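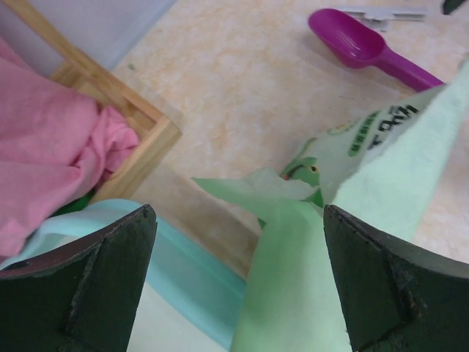 Drying towels in a small apartment, a thread (1/9)

I moved from Orkov to Vultatholm in December, and my new apartment has no balcony. For the first weeks all my towels smelled like an old basement. I read a lot, I tried a lot, and now it is better. I write down what I learned.

2/9
The biggest mistake was mine: too much detergent. I used the full cap for every load. Now I use less than half, and the cloth feels softer and drinks water again.

3/9
Fabric softener I stopped completely. My mother will not agree with this, she has used it for 39 years.

4/9
Small fuzzy cloths I wash apart from the cotton towels. Cotton leaves lint on them, and then you clean the mirror and the mirror becomes worse.

5/9
Spin the load two times. My machine is an old Brannigan and the second spin takes 5 minutes. The difference on the rack is more than 3 hours.

6/9
Hang each towel over two bars of the rack, not one. Air must go between the layers. If you fold it over one bar, the inside stays damp until the evening.

7/9
Open the window wide for a short time, also in winter. I was afraid of the heating bill, but a window open a little all day cost me more – and the wall got cold.

8/9
Somebody asked about the dryer in the laundry on Drollska street. It is good, but on Saturday you wait a long time and the small coins are not accepted. Go before 8 in the morning if you can.

9/9
Still I have not solved the bath mat. It has a rubber back and it dries very slowly. If you have the same kind of mat, please write me how you do it.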